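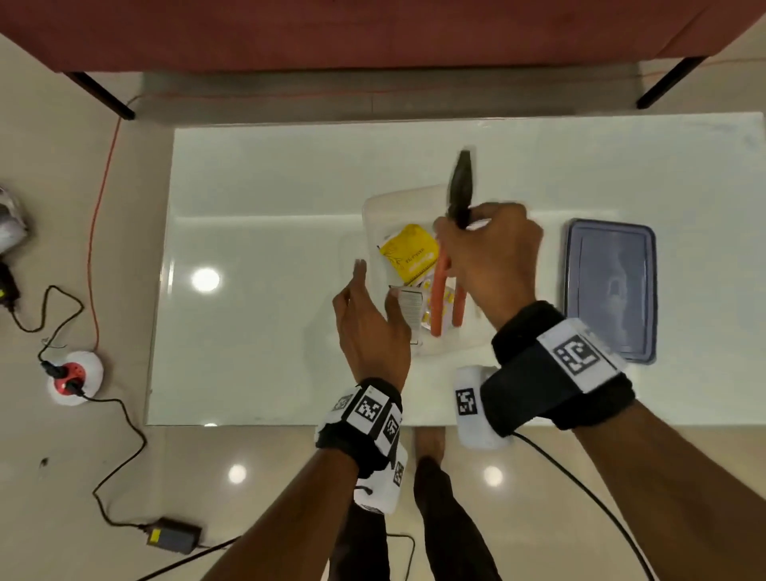 **Where do I start when the household drawer won't close anymore?**

Start by emptying one tray at a time onto a clear table. Small hand tools, half-used packets, and little boxes tend to end up together, and they are hard to sort while they are still in the drawer.

# Sorting Small Household Items with Trays and Lidded Containers

This guide covers the small stuff: pliers, screwdrivers, picture hooks, glue, batteries, spare fuses, sewing kits, and anything that came in a packet and never got used up. It works for one drawer or a whole cabinet. A single drawer takes an evening. A cabinet with several shelves is better split over two.

## What you need

- A table you can leave covered until you finish
- One open tray for sorting
- Square containers with lids, all the same shape if possible
- A shallow tray for the bottom of the cabinet
- Sticky notes and a pen
- A damp cloth and a dry cloth
- A bag for trash

Food containers are fine for this. Ours are a mix of old ones from the kitchen and a set from Mindow. If you use containers that have held food, wash them and let them dry with the lids off overnight. Don't put them back in the kitchen later if they have held glue, batteries, or oily parts. Write HARDWARE on the bottom with a permanent marker so they don't get mixed up.

## Step 1: Empty and group

Put the sorting tray in the middle of the table. Take things out of the drawer and lay them beside it in groups by job. "Hanging pictures" is a useful group. "Metal things" is too broad and you will be digging through it again in a month.

Keep long tools out of the small containers. Pliers, a hammer, and long screwdrivers go in the shallow tray at the end.

Check every packet as you pick it up:

1. If it is empty, throw it out.
2. If it is torn, move the contents to a small zip bag and put the label in with them.
3. If the glue or filler inside has gone hard, throw it out.
4. If you don't know what it is, set it aside until the end.

Old batteries should go to a collection point. Tape over the ends of 9-volt and lithium ones first.

## Step 2: Fill the containers

Put one group in each container. Set the heaviest items on the bottom and packets standing on edge where they fit, so the printing can be read from the top. Stop filling a little below the rim. A lid that sits on top of a packet will pop up at one corner after a day or two.

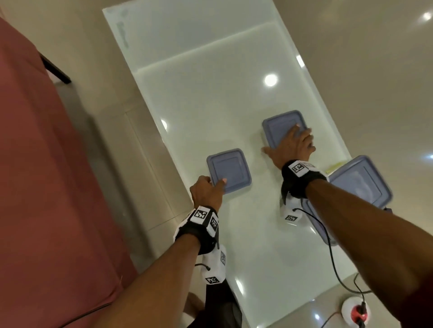
**How do I get a square lid to stay down on all four corners?**

Press one corner first, then the one diagonally across from it, then the remaining two. Finish with a flat palm in the center. If a corner keeps lifting, take the lid off and look for grit or a bit of packaging in the groove.

## Step 3: Label

Write the group on a sticky note and put it on the lid while you are still sorting. Things will move around, and a sticky note is easy to change. Once the containers have been in use for a few weeks, replace the notes with proper labels on the side that faces out. We use Drullico tape labels, 2 per container, one on the lid and one on the front.

Keep the wording short. "Hooks + nails" is enough.

## Step 4: Clean the cabinet

Wipe the top with the damp cloth, then the dry one. Pale, glassy surfaces show smears, so go over them twice. Pull out the bottom tray and tip the dust into the trash bag before wiping it. If the tray sits on runners, clean those too. Hair and grit in the runners are the usual cause of a tray that sticks.

Put the tray back before loading it and check that it moves freely. 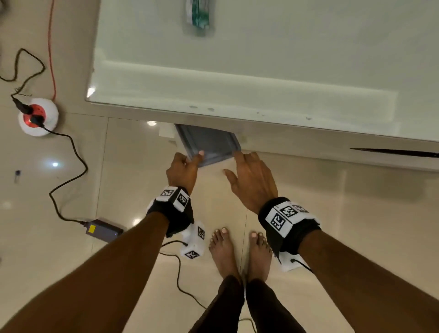

*Hold a low tray by its front corners when moving it.*

## Step 5: Load it

Long tools go in the tray, lying flat, with handles toward the front. Leave space at the back so nothing gets caught when the tray closes. Stack the lidded containers on the shelf above, no more than two high. Put the group you use most on top.

For children's safety, move blades, glue, and button batteries to a high shelf or a locked box, even if that breaks up a group.

## Notes

- Our cabinet held 89 loose items before sorting. They went into 8 containers, with the long tools in the tray.
- If a container is still half empty after six months, combine it with another one.
- Tiny screws are easier to find in a lidded jar than in a square box.
- For the unknown parts set aside in Step 1, keep one container marked "Don't know" and go through it each January.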